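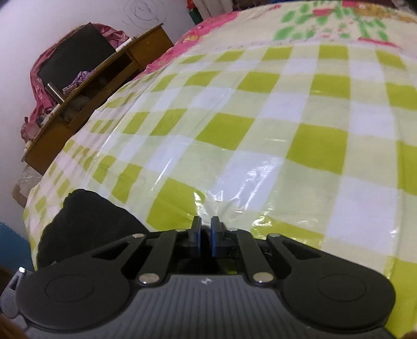 Open Day at Kuruc, Nellmont
February 2022

I had been looking forward to the Kuruc open day for weeks, and I still came home with more notes than I know what to do with! The drive from Rimard took longer than it should have (roadworks by the river again), so I missed the welcome talk and went straight in to the demonstrations.

The theme was household work, and beds in particular. I never thought of a bed as a hard problem. Then they let me try a hand-held gripper, and my first go at picking up the corner of a blanket was terrible. You squeeze, the fingers close, and the cloth slides right out. It took me 18 tries to get a fold I was happy with, and I was grinning the whole time.

What I loved is that the work is so ordinary. People pick things up and put them down with the same kind of fingers a robot would have, and the recordings go into Planero, their training software. One bedroom task had 277 recordings behind it, and they want 400 before they train on it again. 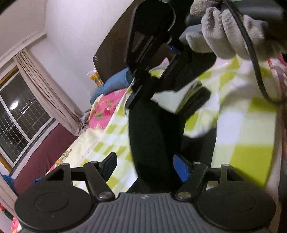
Two grippers are a whole different game from one. I kept wanting to move both hands at once, the way I do at home, and kept bumping them together. The trick I was shown is to let one side hold still while the other does the moving. After that it went much better, though my wrists were tired by lunch.

More than 80 visitors had signed up, and the line for a turn was long but friendly. Coffee was good, parking was not. Bring a sweater if you go next time, and get there early enough for the talk.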